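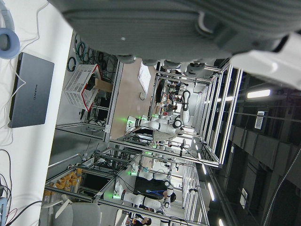 Yiran Jia asks whether a tenant organization may keep part of a security deposit in dispute while continuing to pay the regular rent on a shared workroom. The full text of the inquiry follows.

Our association has rented one workroom in the Godirholm building for four years. The lease ended in November and we signed a new one for a smaller room on the same floor. The landlord, Veres Property Office, returned the deposit on the first room less 75 dollars, which the statement lists only as "restoration." No receipt was attached. We would like to know whether we are entitled to an itemized account, whether we may deduct the 75 dollars from the rent on the new room, and how long we should wait before taking the matter further. The amount is small, but the same office holds a larger deposit on the new room and we would prefer to settle the practice now.

Posted November 1, 2024
Print this page | E-mail this page
2 replies

Jin-sol Seo

The three points should be handled separately.

Itemized account. Most leases for small commercial rooms contain a clause on the return of the deposit, and that clause governs. Please read it before writing to the office. Where the clause requires a "statement of deductions," a single word is generally a weak statement, and you may reasonably request the date of the work, the name of the party who performed it, and a copy of the invoice. Where the lease is silent, the answer depends on your state. The rules that protect residential tenants often do not extend to commercial ones, and it would be unwise to quote them in your letter without checking.

Deduction from rent. I would advise against it. The two leases are separate agreements, even though the parties are the same. A short payment on the new room may be treated as a default under the new lease, and late charges could soon exceed the sum in dispute. Pay the full rent on the due date and state in writing that payment does not waive your claim regarding the first room.

Time. Send a dated letter to the address given in the notices clause and allow 30 days for a response. An e-mail copy is useful but may not count as notice. If the office does not respond, small claims court is available in most places for a sum of this size, though the filing fee should be weighed against the amount.

I would also suggest that you request a joint inspection of the new room now, with a written record signed by both sides. Existing marks on walls, doors and flooring should be entered individually — "fair condition" is of little use when you leave. The record should be kept with the lease.

Helpful: 4

Grataden

We had a similar deduction at the Zillska building. It was for repainting. We asked for the invoice and the office sent the money back almost 30 days later without any explanation. You may get the same result, but our lease said normal wear was excluded and yours may not. Check whether you left any shelves or hooks on the walls, as they charge for removing these.

Helpful: 2
Share | Print this reply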